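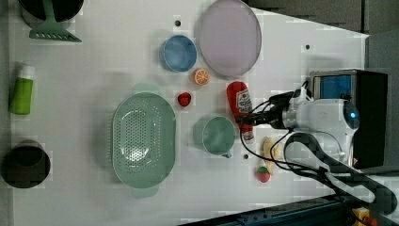
June, bindery notebook. Work resumed on the Qureshi ledgers, morning session from 9:15.

The second ledger of the group has been collated. Foliation is in pencil, upper right, and runs without a break until the index, where the leaves are unnumbered. The sewing is on recessed cords and has failed at the head. The tail is still holding and will be left alone until the spine linings have been lifted. The text block is a machine-made ledger paper, blue ruled, with a hard surface size. The ruling ink was spot tested on a margin already detached and moved slightly under a damp swab. All repairs to this volume are therefore to be made with paste as dry as can be managed, and no leaf is to be washed.

Paste. The batch made from the Trelik wheat starch was sieved again before use. It had kept well in the cold cupboard but had drawn some water at the surface, which was poured off. A fresh batch cooked to the same recipe came out shorter and less smooth. The difference may lie in the soaking, as the fresh batch was put on the heat the same morning and the earlier one had stood overnight. Colleagues preparing paste for this project are asked to soak overnight until the question is settled, and to write the time of soaking on the lid label.

Test strips. Three tissues were compared on offcuts of a similar ledger paper: the light kozo, the medium kozo, and the Flunis repair tissue left from the map project. Strips were torn, not cut, and pasted out on glass. All were dried between blotters under light weight. The light kozo disappears on the page but gives at the fold when flexed. The medium holds, with a visible step at the edge if the tear is not well feathered. The Flunis tissue dried with a faint cockle on every strip and is not recommended here. The remaining sheets should go back to the plan chest, in the drawer for lining work.
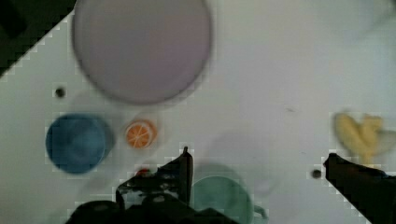
Plate, bowl and cup on a table

Decision on tissue: medium kozo for the gutters and for tears that reach the fore-edge, light kozo for short tears within the writing area. The strips have been mounted on card with the paste batch noted beside each one and filed in the project folder.

Spine linings. The old linings are a coarse brown paper over mull, laid down with animal glue. A poultice of stiff methylcellulose was applied to the lower panel only and covered with polyester film. The glue softened and the lining came away in long pieces with a bone folder. One piece carries printed waste on its inner face, part of a column of shipping notices. It has been dried flat, placed in a polyester sleeve and will be kept with the ledger. The remaining panels should be treated in the same way, one at a time, and any further printed waste is to be retained and its position on the spine recorded. The sketch of the spine on the treatment sheet has space for this.

Boards. The front board is sound. The rear board is delaminated at the lower corner, where the leather is also lost. The corner is to be consolidated with paste worked between the layers and clamped with silicone paper on either side. No new leather is to be pared before the color has been agreed. The toned calf in stock is too red when seen under the Lonumine lamp and reasonably close by the window, so the decision should be made in the reading room, where the ledger will be consulted. 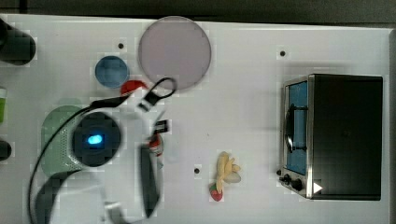

Leaf repairs were begun in the afternoon at the front of the volume. The first gathering has tears along the gutter on each leaf and a long diagonal tear through the opening account. The diagonal tear had been mended previously with a gummed paper strip, since browned. The strip was reduced dry from the back with a scalpel and the last of the gum taken off with a barely damp swab, worked away from the ruling. Some staining remains and has been accepted.

The whole volume has more than 70 leaves with damage of some kind, most of it minor. The estimate on the treatment proposal was too low and a revised one will be entered on the form.

Outstanding:
Renew blotters for the small press.
Glue brush with loose ferrule to be withdrawn from use.
Photograph remaining spine panels before poulticing.
Confirm whether the index is to be foliated. If so, soft pencil, square brackets, same corner as the original numbering.

Press closed at 4:40, gathering 1 between felts, light weight only.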